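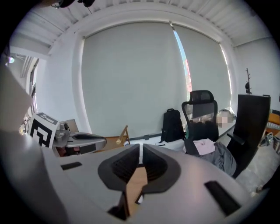
From: Joar Tveit
To: nutville-office list
Subject: Re: [nutville-office] Blinds and the long desk in the window room

On the blinds question from earlier in the thread:

> Has anyone measured the gap between the two gray blinds? By mid
> afternoon the sun comes through there and lands right on the desk.
> I tried pulling both of them all the way down and it makes no
> difference. Could we just order one wide blind from Brinder
> and be done with it? Also, can the white desk move to the other
> wall, or is it fixed?
>
> Menon

I measured it this morning. The window is wider than any single blind Brinder sells in that fabric, so one wide blind would have to be a special order, and they quote 30 working days for those. I would leave the left one alone. It goes down to the sill and does its job.

The cheaper fix is to replace the right blind with the next width up. That would close most of the strip in the middle and the thin gap at the right edge too. The brackets can stay on the left side but the right one has to move over, so there will be 2 old screw holes to fill. I have filler and a bit of the white wall paint left from April.

The desk is not fixed. It is heavy, though, and it needs 2 people. I would still keep it under the window. If it goes on the other wall, the chairs end up in the way of the door, and we had that problem at the Virkham office for a whole winter.

Two other things while I was in there. The loose black cable up by the ceiling on the left should be tied up or taken down. I don't know what it was for. If it is yours, please say so before the end of the month, otherwise I will coil it and put it in the drawer with the other cables.

And please take your things off the desk before the blind goes up. I need the right half clear to stand the ladder close enough to the wall. The left half can stay as it is.

If there are no objections I will order the blind in gray to match - same fabric, same chain side.

Joar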